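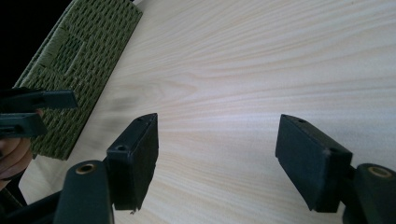 Home Workshop Kitchen Tools Storage Ask the Desk

Care of Hand-Held Grippers: Pads, Pivots and Bench
28 August 2026
By Reshma Mthembu, Kudum Workshop Notes

The following guidance applies to the paired hand-held grippers issued with the Fillau bench kit. It covers routine cleaning, the replacement of finger pads and the care of the pivot joints. Members who use a different model should consult the sheet supplied with that tool before removing any fastener.

Preparing the bench

Work on a clean, flat table with good light from one side. Grit left on a wood veneer will scratch both the table and the pad, so the surface should be wiped with a barely damp cloth and then dried. Place a folded towel under the tool before loosening anything. Screws should go straight into a lidded tin. A woven basket is suitable for cloths and spare pads, but small screws work their way through the weave and are not easily recovered.

Service one gripper at a time. Parts from the left and right tools look alike, but they wear to fit their own partners and should not be mixed.

Cleaning the pads

Close the gripper by hand and open it again several times, listening for scraping. Brush the inner faces with a soft, dry toothbrush, working from the base toward the tip. If dust remains, use a cloth dampened with water and one drop of dish soap, followed by a second cloth with water alone. Allow the pads to dry fully with the fingers open.

Solvents must not be used on the grip material. Acetone and paint thinner attack both the facing and the adhesive beneath it. Rubbing alcohol may be used on the metal parts only, and sparingly.

Sticky residue from tape or fruit labels should be rolled off with a clean fingertip. Scraping with a blade lifts the corner of the facing, and a lifted corner collects dirt.

When to replace a pad

Small nicks along the outer corners are common after a few months of use and do not affect the grip. A chipped corner may be left in service provided that the inner face is whole and lies flat. Replace the pad when:

the facing has come away from the block at any point
the inner face has a groove that can be felt with a fingernail
the pad rocks on its mount after the screws have been tightened
the two pads no longer meet evenly when closed on a sheet of paper

The paper check is simple. Close the gripper on the sheet and pull gently at the top, then at the bottom. The resistance should be equal. Pads are replaced in pairs, even where only one is worn. The Karent replacement pair is listed in the parts book under number 719.

Fitting new pads

Support the finger from behind and remove the screws with a driver that fills the slot completely. Clean the seat with a dry cloth. Set the new pad in place and start each screw by hand for at least two full turns. Tighten them alternately, a quarter turn at a time, until snug. Thread-locking compound is not required here and makes the next change difficult.

Open the gripper fully, then close it slowly. If one pad arrives ahead of the other, loosen its screws slightly, press the pads together and tighten again in the closed position.

Pivots and inserts

Brass inserts are softer than the screws that pass through them. Keep the bore clean with a cotton swab and examine the swab afterward. A dark gray smear is ordinary wear. Bright yellow flecks mean that the insert is being cut, and the tool should be withdrawn from use until the screw has been checked for burrs.

Apply one small drop of light machine oil to each pivot every 29 hours of use. Wipe off the excess at once. Oil must be kept away from the pads, and a contaminated pad should be discarded. Kitchen oils are not a substitute; they thicken and leave the joint stiff.

Storage

Store both grippers with the fingers open and nothing resting on the pads. Pressure over several weeks leaves a dent in the facing. Avoid sunny windowsills and the shelf above a stove. Each service should be entered on the card kept with the tool, showing the date, the parts fitted and the initials of the person responsible.

Questions on spare parts may be addressed to Lesego Mabaso at the Mtshali store counter. The stock list was last revised in March.

122 shares 27 comments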